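Equipment Plan, Progress Report No. 2
Prepared by Stela Dinu, Holon workshop, Trenton
6/17/18

Status in short

Spending is under the approved line and one purchase has been put off. The second arm is on site and running. The replacement work surface has not been ordered and we are asking for a decision on it below. Everything else in the plan you approved stands, apart from the order in which we want to buy things.

What has been bought

The wrist camera and its mount came in on the first order. We took the small model. The larger one had a better lens but would have meant a new bracket, and the bracket alone was quoted at $176. We can still fit the larger one later if the work calls for it.

Spare fingers for the gripper were ordered in a single batch for $200. They are the plain black ones, same as we started with. The supplier also sells a padded version, which we left out of this round. If the padded ones are wanted they should go in next year's budget, as they need a different screw set and a change to the closing width in the software.

Cable ties, sleeving and connectors came out of the general supplies line and are not charged to this grant.

What has not been bought

The Serumen controller is still on the list at $3488. Their sales office held the price for us once and has agreed to hold it again until October. I would like to wait. The old controller handles both arms as long as they are not both moving at full speed, and in the present work they rarely are. Buying now would tie up most of what is left in the equipment line before we know whether the feeder has to be replaced.

The feeder is the larger worry. It jams on the thinner parts and we lose time clearing it. Magaña has offered to look at it under their service terms, with no charge for the first visit. I have accepted. If they can repair it, the controller goes ahead in the fall as planned. If they can't, we will come back to you with a quote for a new one, and the controller moves to next year.

Wiring at the gripper

We have started a list of work to be done at the wrist and fingers while the arm is down for service. It covers rerouting the loose runs, replacing any ties that have aged and checking the strain relief at each joint. None of this needs outside help. I have put it down as two days of our own labor and $200 in parts, taken from the maintenance line.

One thing we would do differently: the first budget had a line for the arm and a line for the gripper but nothing for what runs between them. The next one should carry wiring as its own item, even if the amount is small.

Work surface

The question of the surface has come up in each of our monthly reviews. A glossy finish is easy to wipe down, and that was the reason for choosing it. The drawback is glare. Bright reflections take up part of the camera's view, and any part sitting under one is harder to find. Scratches catch the light as well.

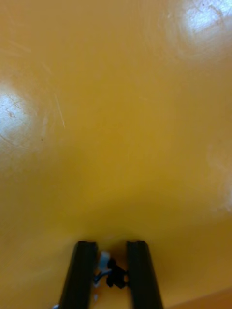
Wrist camera view, gripper open over the yellow surface. Glare at upper right and left edge; fine scratches and scuffs in the finish.

There are three ways to deal with this, and they differ a good deal in cost. We can cover the surface with a matte sheet, which is cheap but has to be replaced as it wears. We can change the lighting – diffusers over the lamps, or lamps moved to a lower angle. Or we can replace the surface with a matte one and be done with it.

My recommendation is to try the sheet first. It can be paid for out of supplies and taken off again in an hour. I would hold the lighting quote in reserve and leave full replacement out of this year's budget altogether. We should also ask for finish samples before any future order, and look at them through the camera before choosing.

Decisions requested

1. Approval to delay the Serumen controller order until October.
2. Approval to use the maintenance line for the gripper wiring, as set out above.
3. Agreement that the surface stays as it is for now, with a matte sheet on trial.

Next steps

Magaña's visit comes first. I will send you their findings on the feeder when I have them in writing. The sheet trial can run alongside and does not depend on the visit. The wiring work will be scheduled for the same stoppage as the feeder inspection if the dates allow – otherwise we will take the arm down separately and report the lost hours in the next update.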